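Ukodent Hand-Held Gripper Kit, Second Version: Review

By the Pradanska bench desk
August
9 min read
87 shares | 14 comments

The Ukodent kit is a two-fingered gripper on a pistol handle, with a camera mounted above the fingers and a small recorder that clips to a belt. You hold it, squeeze the trigger, pick things up and put them down. The recorder stores the video, the opening of the fingers and the path of the handle through space. Those recordings become training examples for a policy that will later run on an arm with the same fingers.

We bought two units at list price for a cloth-handling project. Over one month they produced 1,421 recorded demonstrations, of which 200 were thrown out on review. The notes below cover the hardware, the recording software, the behavior on soft goods and the export path. We did not test the wireless dock.

Hardware

The handle and trigger are much better than on the first version. Trigger travel is longer and the return spring is lighter, so the fingers can be held half open without the hand cramping. The old unit tended to snap shut past the midpoint, and a policy trained on it learned to snap shut as well. On the new one the opening signal is a smooth curve, and small corrections survive into the data.

The fingers are stiff, matte black and blunt at the tips, and screwed on. Replacing a pair takes a few minutes with the supplied driver. The screws should be checked at the start of each session. One of ours backed out by half a turn and the finger shifted sideways by a small but constant amount. The tracking did not notice. We found it when the replayed arm kept closing slightly to the left of its target, and a full morning of recordings had to be relabeled with a corrected offset.

Balance is nose-heavy. With the camera in place the weight sits well ahead of the hand, and our operators began to rest the tips on the work surface between grasps after half an hour. A learning system will copy that pause. We now cap sessions at 40 minutes and change hands. A counterweight would be a cheap fix and Ukodent should include one.

Recording software

Start and stop are on a thumb button. There is a short tone for start and a double tone for stop, both clear in a noisy room. The previous software needed a tap on a phone, and every episode began with a second or two of the gripper waving about.

Each episode gets a text label chosen before recording. Labels can be edited afterward, one at a time only. For a set of any size this is slow, and we wrote a script to do it in bulk. The label list is a plain file, so the script was easy.

Tracking loss is flagged while you work by a buzz in the handle. This is the best feature of the new version. Most losses came from plain walls: when the camera looks at a large blank area there is nothing to lock on to, and the estimated path starts to drift. Working with some ordinary household mess in view solved most of it. Shelves, boxes and printed packaging give the tracker corners to hold. We stopped tidying up before sessions and the flags became rare.

The quality score attached to each episode is less useful. It appears to be based on tracking alone. An episode in which the operator misses the cloth entirely can score near the top, so a person still has to watch everything.

Soft goods

Cloth is a hard case for any two-fingered tool, and it was our reason for buying this one. The tasks were picking up a single rag from a bed, moving it to a set spot, and folding it once along the long side. Each was recorded with different rags, bed covers and rooms.

Pickup works well if the cloth already has a ridge. The operator closes across the ridge and lifts. On a flat cloth the blunt tips slide, and the operator has to push first to raise a fold. That push turned out to be the most valuable thing in the whole set. Early episodes left it out, as people tended to fluff up the cloth by hand before pressing the button. The resulting policy was competent with crumpled rags and helpless with flat ones. We wrote a rule that no hand other than the one on the tool may touch the cloth during a session, reset included, and recorded the task again.

Picking up the cloth and the cover beneath it together is the most common fault. From the operator's own viewpoint it is easy to miss. In the camera view it is plain enough when the colors differ, and much harder with white on white. We kept a share of the white-on-white episodes but labeled them separately.
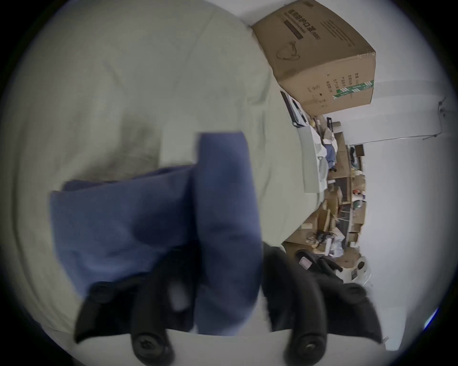 Mangundap, commenting on the first posting of this review, argued that faulty grasps should stay in the set with a label of their own, because a policy that has seen only clean pickups has no idea what to do after a bad one. The same comment suggested recording the recovery as part of the same episode – release, back off, try again – and never starting the clock afresh after a mistake.

We agree with the second part and have since changed our procedure. On the first part we are less sure. Of the 200 discarded episodes, most were lost to drift or to a late start, and labels would not help those. The faulty grasps among them have been put back for a separate training run, with results to follow.

The camera view is adequate for this work. The fingers stay in sight at the bottom, and the wide lens takes in a good part of the room behind the cloth. Fast wrist turns produce blur, and the exposure setting in the menu reduces it at the cost of a darker picture. We left it on automatic and asked operators to slow down near contact.

Export

Episodes leave the recorder over a cable as video plus a table of timed values. The table is documented, column by column, and the time stamps agree with the video to within one picture. Our Grikico training tools read it with a short adapter. The handle path is given relative to the first instant of each episode, so anyone who wants a fixed room origin must record a marker at the start.

File names are a serial number and nothing else. Operator, room and object have to be entered in a notes field that is blank by default and easy to skip. Make the notes field required in the settings before anyone records.

Verdict

Good for tabletop and bed-height work with light objects. The trigger and the tracking warning justify the upgrade from the first version. Those who collect mostly rigid parts with sessions under ten minutes can keep the old unit and spend the money on spare fingers.

For: smooth opening signal, tracking warning in the handle, open file format.
Against: nose-heavy, quality score of little use, one-at-a-time label editing.

Filed under: data collection, grippers
14 comments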